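Muston, the two-armed desk helper – build gallery, part three

Updated Jan 20, 2026

Welcome back to the spare room! If you're new, Muston is a two-armed robot I'm building at home (very slowly), and the whole idea is that one day it tidies up after me at the end of an evening. I'm not after anything fancy. I'd like it to put the pens back, stack the notepads and leave my mug alone until I'm done with it.

Before any of that happens with real motors, Muston lives in a simulator. I run mine in Skeredach, which is a bit clunky but runs fine on my old desktop, and I've been furnishing a little room in it since November. There's a wooden table and lots of tile, and I've scattered the sort of stuff I leave lying around at home. I got carried away with the furnishing. It's a lovely way to spend an evening when you should be writing code.

These three are gripper views, all looking out from just behind and above the fingers. Click for the big versions.

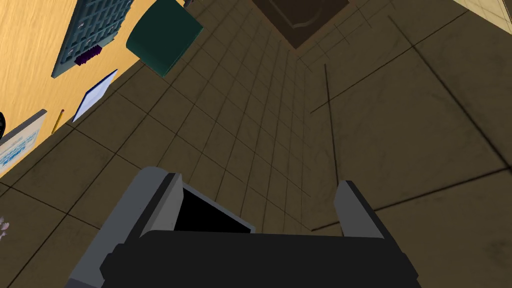

Out past the table, fingers down toward the floor. Notepad and pencil are up there on the left, and the teal thing at the top is poking out over the edge.
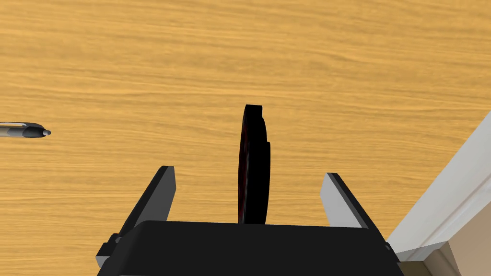

Right arm at the table, with the black disc lined up between the fingers. There's a pen over on the left for later.

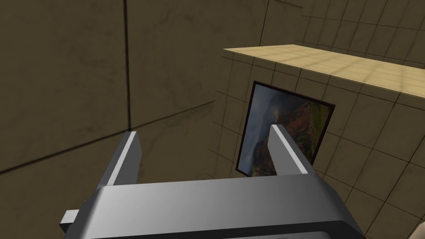 Fingers up toward the tiled block and the landscape picture. I spent far too long picking that picture.

The real grippers are where most of my money and patience have gone. Version one was a pair of printed claws that flexed like wet cardboard, and version two had a lovely stiff frame and a motor that got hot enough to worry me. The version on my bench now goes back to something much plainer: two straight fingers on a Miettinen slide kit, one motor, one belt, done. I want round, flat-sided parts to be the first thing it handles for real, and the disc standing on edge in the second picture is pretty much my ideal practice piece, tall and narrow with room for a finger either side. A pen lying flat is a whole other headache. You have to get the fingertips right down to the wood without scraping it, and my wrist joint still has a bit of slop in it – I can wiggle it by hand, which is never a good sign.

The control board is a Borudon, bought used from a guy who had given up on a camera slider. It drives both arms from one box and I like it a lot, apart from the connectors, which are tiny and all look the same. I plugged the left elbow into the right elbow's socket last week and spent a whole evening blaming my code. They're now marked with nail polish, red for right and blue for left.

As for practice runs, Skeredach keeps a log, so I can tell you that Muston has done 3,306 of them in there. I'd set myself a goal of 3,000 before I was allowed to order the second arm's motors, and yes, I ordered them the same night I passed it! The first 2,000 were mostly me learning where the settings live. I had the arm speeds way too high for ages and everything I wanted picked up got launched across the room instead. Very funny the first few times.

A few people have asked about the views from the fingers and whether I wouldn't be better off with one big overhead view. I do use an overhead one too, but I find I catch my own mistakes faster when I'm looking along the fingers. If the gap isn't centered, you see it right away. It also makes it painfully clear when I've sent an arm somewhere silly, and I have a folder full of those that may become its own gallery if I run out of shame.

Still to do on the bench: tighten up that wrist, cut new rubber for the fingertips (the last lot peeled off in strips), and find a power supply that doesn't whine. The second arm is in pieces in a shoebox and will stay there until the first one can pick something up and set it down again without me hovering over the off switch.

If you've built something on the same slide kit, please leave a comment and tell me what belt you used. Mine skips a tooth whenever I close the fingers fast, and I've already tried tightening it, loosening it and talking to it nicely. Part four goes up once the motors arrive.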